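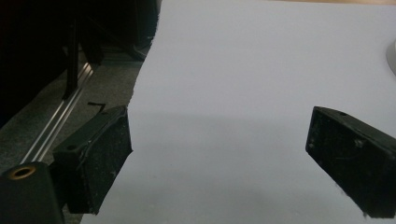

Gripper open over a white sheet, floor level. Lint on the finger faces is typical after handling paper and board.

# Skirden floor-task recordings

12 shares · 3 comments

Data card, revised September 5, 2019. Maintained by Rajeshwari Thomas and Tobias Ruiz-Ortega.

## Summary

Recordings of staff at the Ridgeway packing site doing sheet and board handling with a hand-held gripper. The recordings are used to program the Tevden arm, which is to take over the floor-level part of the job. Packers keep the bench work, labelling and final check.

## Contents

- 6 task folders, one per handling step
- `notes/` – operator comments, plain text, one file per shift
- `rota/` – staffing before and after the August changeover, names removed

Tasks include lifting a sheet by its edge, sliding a sheet clear of a rail, and turning a board over. Failed attempts are kept and marked `fail` in the index.

## Who recorded it

11 packers took part during paid hours. Each had a short practice period before any recording was kept. Taking part was optional and had no bearing on shift allocation. Three asked for their early recordings to be removed, and these were deleted before the first release.

## Changes to the work

Before the changeover, each packer spent around 10 minutes of every hour kneeling or bending at floor level. The new rota moves that time to the bench and adds an arm attendant role, filled in rotation. The attendant clears jams, wipes the finger pads and can stop the arm at any time without approval from a supervisor.

No positions were cut in this phase. Paloma Blackwood negotiated the attendant pay rate for the packers. It sits one grade above the standard rate and applies for the full shift, including hours when the arm is idle.

Points raised in the operator notes and still open:

- Bench work is faster paced now that sheets arrive evenly. Breaks have not been adjusted.
- Attendants want a second stop button on the rail side.
- The hand-held unit is tiring for smaller hands. A lighter grip is on order from Iseo.

## Known limits

- Pale sheets on pale surfaces give poor edge contrast.
- Dust and fibres build up on the finger pads and change the grip. Cleaning times were not logged before August.
- All recordings come from one site. Do not assume they carry over to other flooring.

## Use

Internal use at Skirden and Ridgeway only. The recordings must not be used to measure or compare individual workers. Requests for access or removal go to Marisol Whitfield.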